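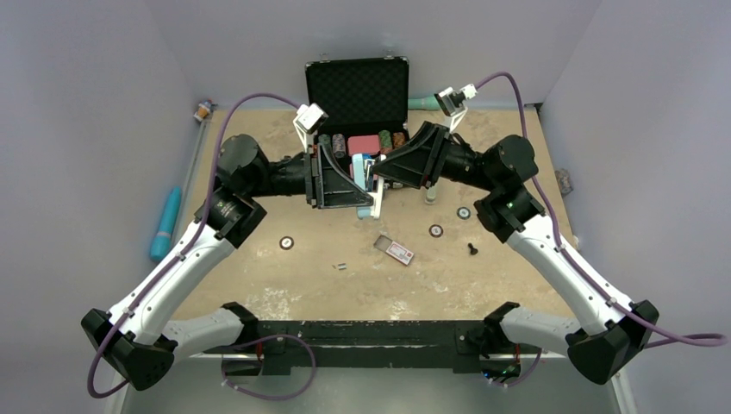 Kumiko Uchida, investigadora en planificación bimanual, grupo Avus

Figura 3. Los dos brazos coinciden sobre el centro de la mesa, con un objeto celeste y blanco entre las pinzas. Al fondo, el maletín de fichas abierto.

4.2 Coordinación en la zona compartida

El planificador Suominen trata cada brazo como una cadena independiente hasta que ambas pinzas entran en el mismo volumen. Desde este punto, las dos trayectorias se resuelven juntas, con un horizonte de 40 pasos. La configuración de la Figura 3 es para nosotros el caso más exigente – las muñecas quedan muy próximas y cada cámara, montada sobre su pinza, puede perder de vista una parte del objeto.

Para el entrenamiento usamos 1.818 demostraciones, repartidas en seis tareas. Los objetos sueltos sobre la mesa no se modelan de forma explícita: la política los recibe solamente a través de las imágenes. El maletín, en cambio, se incluye como obstáculo fijo, con la tapa levantada. En una versión anterior, descrita por Fernandes en agosto, la tapa no figuraba en el modelo de colisión.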